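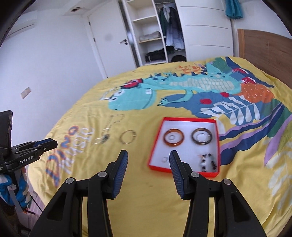

**Erkside open day: who else went?**

**plumduff44** wrote:

Just back from the open day at Erkside and I'm still buzzing! For anyone who didn't make it, they'd opened up the mock flat upstairs and you could watch people doing ordinary household jobs with the hand-held grippers, then have a go yourself. I stayed in the bedroom far longer than I meant to. They were on the jewellery job, with a little red-orange box of bangles, rings and a bead bracelet on a yellow dinosaur duvet.

I know it sounds like nothing. Try picking up a thin ring off a soft bed with two ribbed pads and then tell me it's nothing. My hands are still a bit shaky (it's the wrist angle that gets you).

---

**tobermory_k** wrote:

Went in the morning. Enjoyed it, but I thought the bedroom was the weakest bit. The Gistar arm downstairs was moving by itself and this was people holding a tool. I'd have liked to see the two joined up.

---

**plumduff44** wrote:

> this was people holding a tool

But that's the part I loved! You get to feel what the fingers can and can't do. With the arm you stand behind a rope and clap.

---

**saltmarsh** wrote:

Agree with plumduff. My daughter had a turn and got one of the bangles out second go, then spent ten minutes on the chain necklace. It was lying flat on the duvet and every time she closed the fingers the cloth came up with it. The chap helping told her to come in lower and flatter, and up it came. Huge cheer from the queue.

She now wants the Dino Music bedding as well, so thanks for that, Erkside.

---

**tobermory_k** wrote:

Fair enough, the chain is a proper test. I still say a bangle is easy. It's big, it's stiff and it's got a hole in the middle.

---

**ninebarrow** wrote:

Easy on a table, maybe. On a duvet it sinks as soon as you press, and if it's in the box you've got the walls to mind too. I knocked that box sideways twice. Also there were small rings sitting inside the bangles when I looked, so you can't just grab and go or you send a ring flying.

Did anyone catch the talk at two? The Campbell room was full and I got turned away.

---

**saltmarsh** wrote:

We got in at the back. Mostly about how many goes they record for each job. The figure for the bedroom was 1179 since September, and they want the same again in the kitchen. Then a long question from someone about batteries, and I went for a cup of tea.

---

**plumduff44** wrote:

1179! I managed 6 and had to sit down.

---

**tobermory_k** wrote:

Did they say how many of those were any good? I asked downstairs and got a leaflet.

---

**saltmarsh** wrote:

Not that I heard, sorry. Might have come up while I was at the urn.

---

**ninebarrow** wrote:

Sedano are doing an evening one next, smaller, booking only. I've put my name down. If they've got a gripper out for visitors I'm going straight for the necklace. Anyone want to share a lift from the station?

---

**plumduff44** wrote:

Yes please, messaging you now!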